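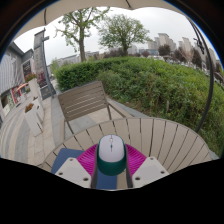 According to the finishing bench, the second coat on the Lomwood boards went on too soon and the whole batch ought to be stripped before anyone draws a conclusion from it. The objection was raised at the close of Friday's session and is entered first so that it is not lost among the readings.

Workshop notebook, surface finishing
Saturday, April 4, 2026

Purpose of the entry
To record the state of the oil trial on the garden furniture boards, to answer the objection given above, and to set out what is to be done next week.

Background
The trial compares two exterior oils on planed larch. The first is the Fekau oil the workshop has used for several seasons. The second is the Dervishi blend, which was offered to us in March as a substitute while the Fekau supplier was out of stock. All boards were cut from one delivery by Lomwood and were left in the drying room until their weight had settled. Each was sanded along the grain, wiped down with a cloth and left overnight.

The boards are marked on the underside in pencil, F for Fekau and D for Dervishi. Two boards were left bare as controls. The pencil on one control has rubbed off, but it can be told by the knot at its left end.

Application
The first coat was brushed on and the surplus wiped off after a quarter of an hour. The oil was stirred before each board. The Dervishi tin had a firm skin on top when opened, and this was lifted out in one piece and thrown away. A small amount may have been stirred in before it was noticed. If the D boards later show specks, this should be looked at before the oil itself is blamed.

The second coat followed the next afternoon. The drying room heater had been off for part of the night, and the F boards still felt faintly tacky at the ends when the brush went on. This is the point raised by the finishing bench, and it is accepted as regards the F boards. The D boards were dry to the touch along their full length.

Weights
The reference board in each set was weighed on the Flumberg scale, which had been checked against the 1000 g weight beforehand. The F reference stands at 172 g and the D reference at 167 g. Both figures were taken after the second coat. The bare weights were written on a loose sheet that has not been found, so the amount of oil taken up cannot be given. The sheet was last seen on the windowsill by the band saw. Anyone who comes across it is asked to put it inside the front cover of this notebook.

Appearance
F boards: warm and even, slightly darker at the end grain. One has a run on its lower edge, which will be cut back with fine paper.
D boards: paler, with a little more shine than was wanted. The grain has risen on the widest board and feels rough under the hand. No specks so far.
Controls: unchanged.

Reply to the objection
The batch will not be stripped. Stripping would mean sanding back through both coats, and the boards would then no longer match the controls in thickness. The F boards will instead be kept apart on the upper rack and marked as doubtful — their results may be read for colour but are not to be used for drying time. Fresh F boards will be cut from what is left of the same delivery, if it is long enough. The D set continues as planned.

To be done
Cut and sand the replacement F boards.
Set the heater timer and tape over the switch.
Weigh every board bare, and enter the weights here and not on loose paper.
Strain the Dervishi oil through a clean cloth before it is used again.
Ask Lomwood whether a further length from the same log can be held for us.

The rags from Friday were laid out flat in the yard and then moved to the lidded metal bin. The brushes are in the left-hand jar.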